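Lumo Quilt Patterns: Common Questions

What seam allowance do Lumo patterns use?
A quarter inch, unless the cutting chart says otherwise. Rariseck blocks are trimmed after piecing.
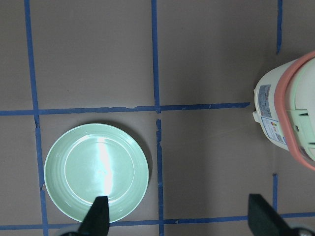
How much backing do I need?
Add 9 inches to the length and width of the top. Backing under 40 inches wide has to be pieced.

Can I use precut strips?
Yes, for Badawi only. It takes 35 strips and 2 yards of background.
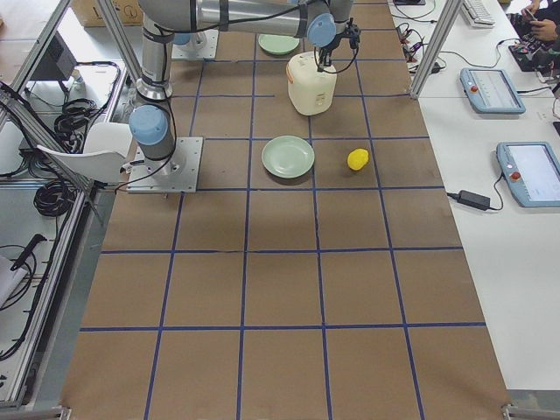 Strips with pinked edges are measured from the outer points. Press seams toward the darker fabric.

Where are corrections posted?
On the Clokgate pattern page. Last updated Feb 22, 2021.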